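The Bruveo Reading Journal
09/07/2021
By the Sundska shop team

If you are the sort of reader who finishes a novel at one in the morning, tells everyone at work about it the next day and then can't for the life of you remember the name of the narrator's sister by the following month, you are very much who we had in mind when we made the Bruveo. It is a journal for keeping track of what you read, and it has been through a good deal of fussing and rethinking to get to the version we sell now, so please forgive us if we go on about it for a while.

The first thing to say is that it has 248 pages. That sounds a lot for a notebook you are meant to carry about with you, but the paper is thin enough that it still slips into a coat pocket (a generous one, we'll admit) and thick enough that fountain pen ink doesn't come through to the other side unless you really dawdle over a full stop. We went through several papers before settling on this one. An earlier favourite was a lovely creamy thing that took pencil beautifully and then smudged if you so much as looked at it, and we were sorry to let it go.

Inside there is room for 115 books, each with a double page to itself. On the left you'll find space for the title, the author, the date you began and the date you finished, and a line that just says "How it came to me". We are rather fond of that line. People write in it that a book was left on a train seat, or was a birthday present from an aunt with better taste than they had given her credit for, or came from a charity shop with somebody else's shopping list tucked in at chapter four. The right-hand page is ruled but otherwise blank, so you can fill it with quotations, complaints, family trees of the characters or nothing at all. There are no stars to colour in. We did talk about stars for a long time, and some of us still miss them, but most of the readers who tried the early copies said they ended up giving everything four and feeling guilty about it.

At the back are the remaining pages, which hold a list of books you mean to read, a list of books you have lent and to whom, and a short section for reading groups with space for the date, the book, who chose it and what was said. The lending list has turned out to be the part people write to us about most, usually with some feeling! One customer got back a hardback she had given up on entirely, simply by photographing the page and sending it to her brother-in-law.
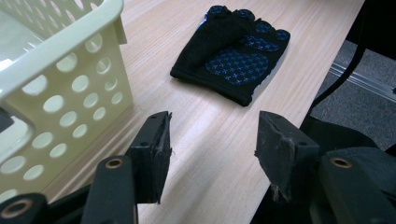
Can I use the journal if I mostly read on a screen or listen to audiobooks?

Every entry works just as well for an e-book or an audiobook, and there is a small box beside the title where you can note which it was. Where the printed page asks for the number of pages, listeners tend to put the running time, and there is plenty of room for the narrator's name next to the author's.

The cover is cloth over board and comes in 11 colours, from a quiet oatmeal to a green that we can only describe as cheerful. The plain ones hide wear best, and the cheerful green shows every cup of tea, though we think it looks all the better for it after a year or so. There are two ribbon markers, one for the entry you are writing and one for the list at the back, and the ends have been sealed so that they won't fray the way ribbons always seem to. The binding is sewn and the book lies flat once it has been opened a few times - do be gentle with it on the first day, and press it open a little at a time from both ends, as your grandmother may have taught you to do with a new hardback.

We ought to mention the Trirno insert as well, which is sold separately and has been a bit of a quiet success. It is a slim booklet that tucks into the pocket inside the back cover and is meant for poetry and short stories, where a whole double page for each piece would be far too much. The lines are closer together, and there is an index at the front so you can find the one about the heron again. If you already own a journal from the very first printing, please check whether yours has the pocket before you order, as those early copies were made without it.

The journals are bound for us by Okafor, a small bindery that we have worked with since our bookmark days, and they are made in batches. The last batch came to 639 copies and the next is due in February, so a particular colour may well be out of stock for a time. You can ask us to keep one aside in the colour you'd like, and we'll write to you when it arrives. We don't take any money until it is ready to post.

Journals go out in a stiff card envelope, wrapped in tissue, with a spare sheet of labels for the spine so that you can mark the years when you have more than one on the shelf. If you are sending it as a present, tell us in the notes when you order and we'll leave out the receipt and write a card by hand. Please keep the message to a few lines, as our handwriting gets worse the longer it goes on. Anything that arrives bent or bumped can come back to us for a replacement, and blank journals can be returned within a month if you find that you would sooner have the oatmeal after all.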